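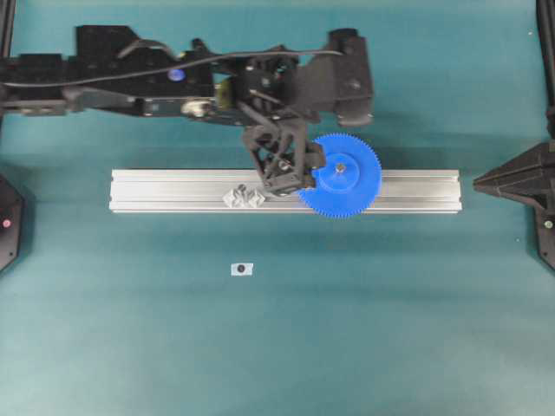
1/ Plastic gears. Everyone on the hobby forums swears they're fine now, print them, stop buying steel. I've heard this every July for years and I'm still not sold.

2/ Corentin Ferrand sent me a blue one as a replacement for the drive gear on my curtain track. Lots of small teeth. Small teeth look great in photos. I want to see them after a winter of grit.

3/ His number is 300 cycles with no wear. 300 is what, a few months of opening the curtains? Call me when you have a real number.

4/ The hub I'll give him. It's big, half the width of the gear or close to it, with a metal pin coming up out of it. Metal where it counts – so even the plastic people don't fully trust plastic. 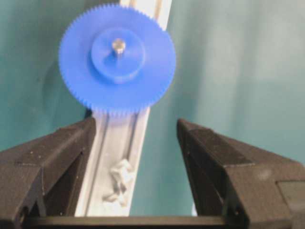

5/ The rail is plain slotted aluminum, the kind you can buy anywhere. Flerkasell wanted 142 for their "matched" kit. Matched to what? It's a rail.

6/ Odette Chevalier says I should just run it and see. Fine. It goes on the bedroom track for 2 months, no grease, because the claim is that it doesn't need any. I'm keeping the old steel gear in a drawer.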